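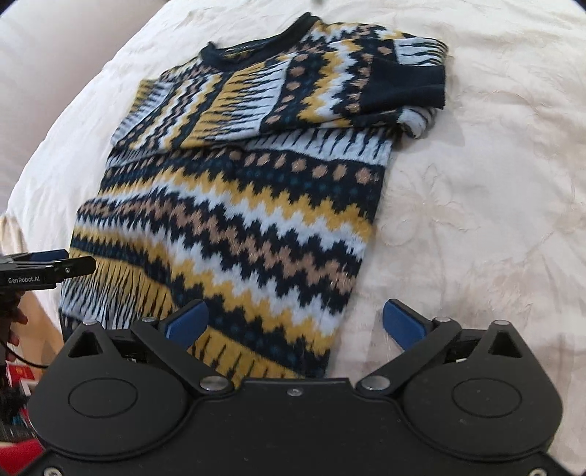

The Sweater Drawer, Emptied

Every May the sweaters come out of the drawers, get looked over, get folded, and go into the cedar chest at the foot of the guest bed. Every May I say it will take an hour. This year I started after breakfast on Monday and was still at it when the streetlights came on, partly because my neighbor Harish Solanki stopped in to return a ladder and stayed to offer opinions.

I do all the folding on the guest bed, on the cream-white bedspread, which shows up every crumb of fluff and keeps me humble. The house method is the one my aunt taught me. Lay it flat, one sleeve across the chest, other sleeve across that, sides in, bottom up. She could do it while talking on the phone. I can do it while not talking at all.

Captions below, in the order things came out of the drawer. If you only want the folding advice, it's at the end and it's short.

1. The Fair Isle, one sleeve in
Navy, pale blue, mustard, tan, and a little teal if you get close. There's a faint sparkle in some of the tan stitches that I missed completely in the store and have been defending ever since. First sleeve over, cuff refusing to lie down. Cuffs are like that.

2. Same sweater, a word about the zigzags
They step along in little jagged stairs, like a video game from when video games were bad. I once tried to knit a pattern like it from a chart with 60 stitches to the repeat. I got as far as a wristband, which I gave to Harish. He uses it on a jar.

3. The gray one from Prinville
Bought on a trip to Prinville when the weather report lied. It has been to more funerals than I have. Pills under the arms, a good neck, no plans to retire it.

4. The Shukla cardigan
My mother's, from the old Shukla shop that used to be across from the bank. One button is a replacement and everyone who sees it picks a different one as the impostor. Cardigans get buttoned before they get folded, all the way up, even if you're tired and it's the last one.

5. The green thing
Sumaiya Bandara left this at my house two winters ago. I have told her about it several times. She says she's never owned a green sweater, and I'm starting to respect the commitment. It goes in the chest with everything else and gets the same cedar block as the family.

6. The Ellonier turtleneck
Ellonier makes a very fine turtleneck for a person with a longer neck. I've worn it twice. Each spring I fold it beautifully, possibly better than any other item in the house, as it's had so little to recover from.

7. The moth casualty
A hole the size of a lentil, left elbow. I put it in a paper bag marked MEND, next to last year's paper bag marked MEND.

8. The Dralberg pullover, before and after the shaver
Harish brought over his fabric shaver and went at this one on the kitchen counter with real concentration. It now looks new on the front. He got bored before the back.

9. The chest, closed
Final count was 21 sweaters, for a person who lives somewhere with a fairly mild winter. The lid shuts if you kneel on it.

The folding advice, as promised

Wash or air everything first and let it dry all the way through. Fold, don't hang, or you'll grow shoulder points by fall. Put the heavy ones on the bottom. For a patterned sweater, fold it with the nicest part of the yoke facing up, so that when you open the chest in October you can find it without digging out the other twenty.

Leave room for air if you have it. I don't have it.

Next batch will be scarves, once I've located both ends of all of them. Sumaiya, your sweater is third from the top.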